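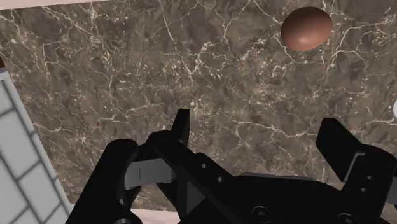 Ouazzani simulation cell -- pre-collection checklist, egg pick task
Checked by: Ismail Abdel Hamid
Date: Jul 24, 2018
Batch: 900 episodes requested, wrist view

Marked OK, FIX or OPEN. Comments are mine. If you disagree, write under them, don't delete them.

1. Gripper model loads with both fingers -- OK
Fingers start apart with nothing between them. Fine. Last time we signed this off on the strength of the loading log, so this time I went and looked.

2. Gripper clear of target at start -- OK
Egg is up and beyond the fingertips, not touching anything. I would still like somebody to check the starts closest to the counter edge.

3. Target visible in wrist view at start -- OK, with a complaint
One brown egg, near the top of the view. It's visible in the start I checked. "Visible in all starts" is what the Rulomcombe request says, and I won't sign for all starts from one.

4. Target contrast against surface -- OPEN
Brown egg on dark brown-gray marble. The top of the shell is shaded dark and the counter is mottled with the same sort of color. A person picks it out right away. Whether the model learns "egg" or learns "smooth patch with no veins in it" is another matter, and I have asked twice for a plain counter batch to compare against. Grandora says the marble is there to make the model tougher. Maybe. Show me the numbers from a second counter.

5. Surface textures vary between episodes -- FIX
The randomizer lists 26 counter textures. The config for this batch points at one. Either somebody pinned it for debugging in March and forgot, or the list has never been read at all. Don't start the batch until this is sorted out.

6. Other objects in view -- OPEN
Small white rounded thing coming in at the right side, and a corner of something dark reddish-brown at far left. Neither is named in the task sheet. If they are distractors, list them as distractors. If they are left over from another kitchen layout, take them out.

7. Contact settings for the shell -- FIX
The egg has the same friction value as the mugs. I don't believe it. A grasp that holds only because the shell is grippy in software teaches us nothing we can use on the bench.

8. Success test -- FIX
Currently passes if the egg is above the counter at the last step. An egg flung into the air passes. I tried it. Needs a hold of 15 steps with both fingertips in contact.

9. Failed episodes kept -- OK
Kept and labeled. Please leave them alone this time -- the cleanup script on the Skirodness machine threw out 625 of them and called it "filtering."

10. Instruction text matches task -- OK
"Pick up the egg." Hard to get wrong.

11. Lighting varies between episodes -- OPEN
Setting is on. I haven't compared enough starts to say it does anything.

12. Wrist view matches the real mount -- OPEN
Looks close. "Looks close" is not a measurement. Need the mount offsets from the bench before I change this to OK.

Result: NOT RELEASED. Items 5, 7 and 8 to be fixed and rechecked by someone other than the person who fixed them. The OPEN items can run alongside a small trial batch, but the trial doesn't get merged into the training set afterward because it happened to come out well.

Recheck by:
Signed: I. Abdel Hamid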